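Grasstead Film Society Member Forum
Board: Horror and Suspense
Topic: Nominations for the December retrospective, final slot

Posted by: MSamuel_Programming
The Programming Office invites members to submit nominations for the one remaining slot in the December horror retrospective. The films already confirmed are listed in the members' bulletin and need not be repeated in this thread. Nominations should name a single film, identify a single scene that supports the case for it, and indicate whether the film is suitable for the main auditorium, which seats 200. Nominations will close on 2025-07-30.
Members are reminded that films running past the last bus are not excluded, but they will be scheduled as matinees.
Mabli Samuel, Programming Office

Posted by: reel_two_left
I wish to nominate Zukel. The scene I would cite is the one in the grain store, in which the daughter hears her own voice reading the inventory from the floor above. There is no music and the lamp stays lit throughout. In my view it is the most frightening four minutes the society has ever shown, and it was last shown to a house of 50 in the small room. It deserves the main auditorium.

Posted by: Harrowgate
I must respectfully oppose the nomination above. The grain store scene is effective, but the remaining hour of Zukel depends on a curse that is explained three times by three different characters. A retrospective audience will grow restless. I propose Gezer, and specifically the well sequence. The rope is pulled up, it is lighter than it should be, and the film then cuts away to a family dinner. The viewer is left to do the work.

Posted by: reel_two_left
With respect to the previous member, the third explanation in Zukel is false, and the film depends on the viewer noticing this. The priest names the wrong brother. I would ask that the film be judged on the full cut and that the shortened television version be set aside.

Posted by: Harrowgate
I have seen the full cut. I concede the point about the priest. I do not concede the hour.

Posted by: ottoline_k
May I ask that members consider Stustach? It has not been nominated in any previous season, so far as I can find in the archive. The scene in question is the school corridor, where each door opens on the same classroom and the chalk writing grows longer each time. Children in the audience would not be harmed by it. Adults, in my experience, are another matter.

I would add that the corridor scene gains a great deal from a large screen. On a television the chalk writing cannot be read, and the final line of it is the only warning the film gives before the last reel.
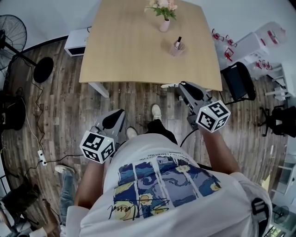
White T-shirt with a starry-night style print, arms out over the table.

For the record, I hold no objection to Gezer as a second choice. I would object to Zukel, on the grounds already given by Harrowgate.

Posted by: basement_projection
A practical note. The print of Gezer that circulated last season had damage through the well sequence, and the sound dropped out for most of the dinner. Unless a better copy has been located, that nomination should be treated with caution. Stustach is available in a restored version with new subtitles.

Posted by: Harrowgate
The loss of sound at the dinner improved it. Several members said so at the time. I nevertheless accept that the society cannot advertise a damaged print, and I will leave the matter to the Programming Office.

Posted by: reel_two_left
I maintain my nomination. I would also note that Stustach ends with a narrator who tells the audience what the corridor meant. If explanation is to be counted against Zukel, it must be counted there also.

Posted by: ottoline_k
The narrator was removed in the restored version.

Posted by: reel_two_left
I was not aware of that. I withdraw the comparison, although the nomination stands.

Posted by: MSamuel_Programming
The Programming Office thanks members for their contributions. Three nominations have been recorded: Zukel, Gezer and Stustach. The condition of the Gezer print will be confirmed with the distributor before the ballot is issued. Ballot papers will be sent to all 349 registered members, and each member may mark 2 titles in order of preference. Further remarks on the priest should be placed in the Zukel discussion thread.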